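**Topic: White table top for a craft/sewing corner – am I going to regret it?**

**hendat_sal**
So the spare room is finally mine! My son moved his bed out in August and I've got one wall free, and I want a proper work table along it. I make soft toys and little felt foods (strawberries, dumplings, that kind of thing) and I've been doing it all on the dining table, packing up every single night before dinner.

I'm in love with plain white tops. Everything looks so crisp on them and the light bounces around. My sister says I'll be scrubbing it for the rest of my life. Who's right? The one I'm looking at is 60 inches wide and has two cable holes at the back, which I'd use for the sewing machine and a lamp.

**Ngân Nông**
Your sister is a little bit right, sorry! But get it anyway. I've had a white one for five years and I'd never go back. You can see every pin. That alone is worth it. My old table was dark brown with a busy grain and I found pins with my elbow.

Things that do stain mine: red thread fuzz if it gets damp, tea, and the blue washout pen. Things that wipe off: pretty much everything else.

**quilty_mo**
Going to disagree with the crowd before it forms. White tops are lovely for photos and hard on your eyes. I did a whole winter of hand stitching on one with an overhead bulb and had a headache by nine every evening. I put down a big gray felt mat and then what was the point of the white table?

If you sew pale fabrics it's worse. White felt on a white top just disappears.

**hendat_sal**
Oh, that's a good point about white felt. I use a lot of it for edging. Pink and white is about half of what I make, lol.

**Ngân Nông**
@quilty_mo is that the table or the bulb, though? I had the same trouble until I swapped to a lamp on the side with a shade. The overhead one was bouncing straight into my face.

**quilty_mo**
Could be both. I'm not moving the light fixture for a table, is all I'm saying.

**Sang Quan**
Chiming in because I love this subject way more than a grown man should. I'm on my second white table and the trick that changed everything for me was a colored plate. A real dinner plate, with a rim! Small parts go in the plate, scraps go in the bin, and the table stays clear. When the edge is raised nothing rolls off, and a color that isn't white gives your eyes somewhere to land, so it helps a bit with quilty_mo's problem too.

I like green for it. Pink shows up on green, white shows up on green, and it's a nice calm color to stare at while you're stuffing the fiftieth tiny thing of the night. I keep mine over to the right of the middle so I'm not reaching across my work, and anything soft I'm handling stays on the left until it's finished. Then it goes in the plate.

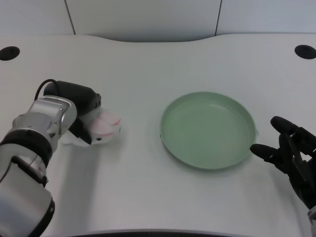 The other thing I'd say is leave the back of the table alone. It is so tempting to line up jars and baskets along the wall, and within a month you've got a strip of table the size of a ruler to work on. Jars go on a shelf. I've got a Gratari rail screwed up above mine and it holds the scissors, the thread and the glue, and when I sit down in the morning the top is bare and I feel like I could make anything.

**hendat_sal**
A PLATE. I have a whole stack of odd plates from my mother-in-law and I've been feeling guilty about not using them. This is the best thing I've read all week.

Do you bother covering the cable holes when nothing's going through them?

**Sang Quan**
I didn't at first, and then a button went down one. Now I drop a cap in if I'm not using it. The hardware store has them in a little bag, just measure the hole first – I bought the wrong size twice.

**pesport_fan27**
Check how the table meets the wall before you buy. My wall isn't flat and there's a gap at one end where felt scraps go to die. I ended up stuffing a strip of foam pipe wrap down there. Ugly but it works. The Pesport tables come with a back lip, if you can live with the look.

**Ngân Nông**
I had the Pesport one at my last place and hated the lip, it catches fabric when you're pulling a long piece through the machine. For small toys it'd be fine.

**pesport_fan27**
Never had it catch on anything, but I do mostly paper stuff, so fair.

**quilty_mo**
Ok the plate idea is good, I'll give you that. I tried it last night with a blue one and I didn't lose a single bead. Still keeping my mat.

**hendat_sal**
Update for 22 September 2018: ordered it! Went with the white, two holes, no lip. I also bought a side lamp with a shade from Vương, the shop next to the post office in Hendatdale, and they had green plates on the clearance table so I came home with five. My mother-in-law's are all white, wouldn't you know it.

Does anybody have a good way to get washout pen off if it's been sitting overnight? Asking before I need it.

**Ngân Nông**
Cold water and a bit of dish soap on a soft cloth, and leave it sitting on the spot for a few minutes before you rub. Don't use the scratchy side of the sponge. And show us the first dumpling you make on it!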